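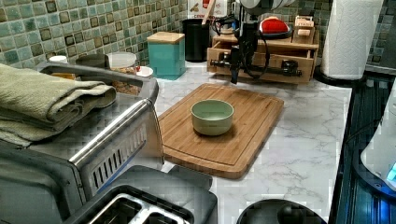 ## Visit to the Trarkum open day

Our group went to the Trarkum open day in February as part of the module on service robots. The demonstration took place in a furnished flat on the ground floor, and 51 people had signed up for the afternoon session. Jacqueline Barbier, who runs the handling team, took us through it.

The control software is called Dikitz. It has been trained on 613 recorded tasks, and the team wants 800 before the next release. Most were recorded in the kitchen. We asked why they use crockery and chopping boards instead of test blocks. She said blocks had taught them very little about thin rims.
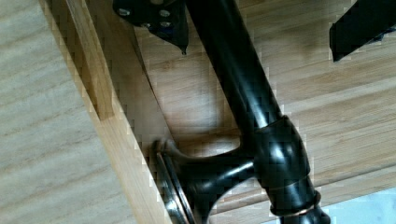

Fixed fittings were the part closest to our own project. A bowl can be moved if the arm comes in badly, but a rail or a bracket can't, so the arm has to plan its path past it. Dikitz gets much of its information from the wrist camera. We noted that shiny black metal could be awkward for our own edge detection. The rod has long white highlights running down it, and our program would probably read those as separate edges. Jacqueline suggested a second light at a lower angle.

### What we will change

- Add a glossy dark rod to our test set (we only have matt ones).
- Try the second light.
- Ask Royer if we can borrow the smaller gripper for the spring term.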